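3.2 Shared keys and the handover of small responsibilities

The households at Prudville and Zuststead differ from those in earlier studies of shared housing in one respect that matters here: residents did not choose one another. Rooms were let singly by Hubáček, the managing firm, and a new tenant might meet the others only on the day of moving in. Agreements about bins, heating and locked doors had therefore to be made between strangers, and most of them were never written down. Of the 116 residents who returned the first questionnaire, 80 said that they had learned the rules of the house by watching what others did.

Keys proved a useful way into this subject. Each tenant held a front door key and a room key, but the keys to the meter cupboard, the bicycle store and the back gate were held in common. Where these were kept, and who was thought to be in charge of them, varied a good deal between houses. In some they lay in a kitchen drawer. In others they hung near the door, and residents spoke of the hook itself as the place where a duty began and ended. One tenant at Zuststead told us that she checked the wall on her way out "the way you check the cooker", though she had never been asked to do so.
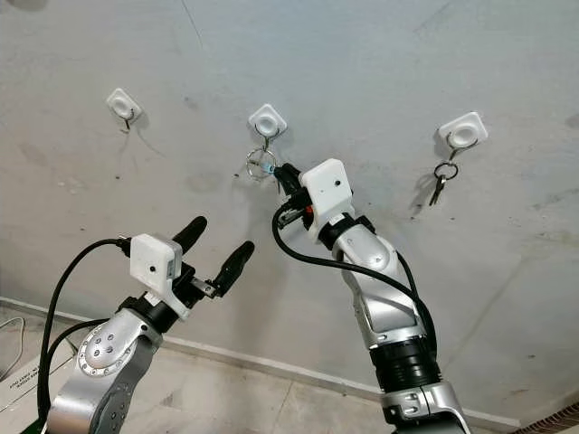

Figure 4. Adhesive hooks on a plain wall; a cluster of keys hangs from the one on the right.

Interviews suggest that a fixed place for common keys made disputes shorter but did not make them rarer. A missing key was noticed sooner, and the question of who had used it last was asked the same day. Residents who had lived in a house for more than a year were more willing to ask it aloud. Newer residents tended to wait, or to send a message to the whole group without naming anyone. Jireš (Section 2) describes a similar pattern in the use of shared laundry rooms, where complaints were addressed to everybody and answered by very few.

Two houses at Prudville had tried a signing-out sheet. Both gave it up before October, when the second round of interviews took place. The reasons offered were practical — the pen went missing, the sheet fell behind the radiator — but several residents also said that writing one's name felt like an accusation. The houses went back to leaving the keys in the hall and asking when one was needed.

3.3 Departures

A departing tenant was required by Hubáček to return the front door and room keys on the last day of the tenancy. The common keys were not covered by the agreement, and their return was left to the household. Janka Šimko, who carried out the Zuststead interviews, recorded several cases in which a back gate key had left with its last user and was replaced from a joint fund without further discussion. Households with no such fund borrowed a copy from the Tredmont office, in one case for the whole winter.

We use cookies to improve your reading experience. By continuing to browse you accept our cookie policy. Accept all | Manage settings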